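Pudby Library Gets Its Shelves Back, Minus the Lamp

By Melur Pillai
September 2019

The supply shelves at the Pudby lending room are open again after a summer in which members could borrow anything they liked, provided they could find it.

The lending room, which lets its 200 members take home tools, board games, cables and the occasional fondue set, closed its shelves in June for what a notice at the desk called "a brief sort." The sort was less brief than advertised. It involved 2617 items, a new numbering system, the abandonment of that numbering system, and the return of the old one.

Tsung-han Tseng, who runs the room and wrote both numbering systems, said the trouble had been building for years. "We had a category called Other," he said. "Then we had a category called Other, Small. By spring there was more in Other, Small than in Hand Tools."

Under the new arrangement, boxed goods go on open shelves and anything that rattles goes in a divided box. Eight shelves are given over to electronics, most of it donated by people who had bought something newer. Members will also find that the Paracha puzzle collection has been moved to eye level, where its missing pieces can be more easily regretted.

The shelving itself came from Kurncombe, the office supplier on Mill Road, which was clearing out its showroom. Tseng paid $67 for the lot and carried it across the street in sections during a thunderstorm.

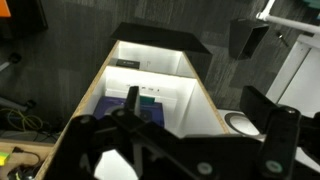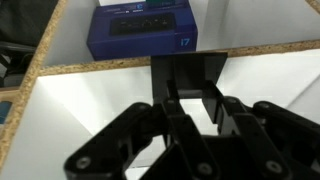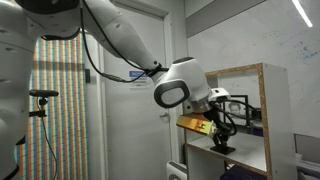
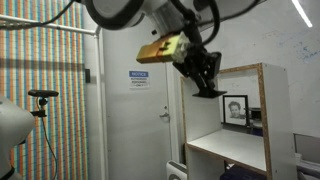 The question of labels remains open. Tseng favors numbers, the evening members favor words, and a Saturday regular has submitted a scheme based on the color of the lid. One point in the Saturday scheme's favor is that plenty of stock can be told apart by color already: the dark blue box on the upper shelf in the second picture is easier to ask for that way than by any number Tseng has yet assigned it. He has agreed to a trial, to run until somebody returns something green to the blue section and an argument starts.

Borrowing limits stay as they were, with three items per member and two weeks per item. The Nullance catalog software, bought last year and used mainly as a calendar, will be given a second chance once its password is found.

Still missing from the inventory are a floor lamp, a left-handed can opener and the instructions to nearly everything. Anyone with the lamp is asked to bring it back during opening hours. The late fee has been waived, and Tseng says he will not look up from the desk.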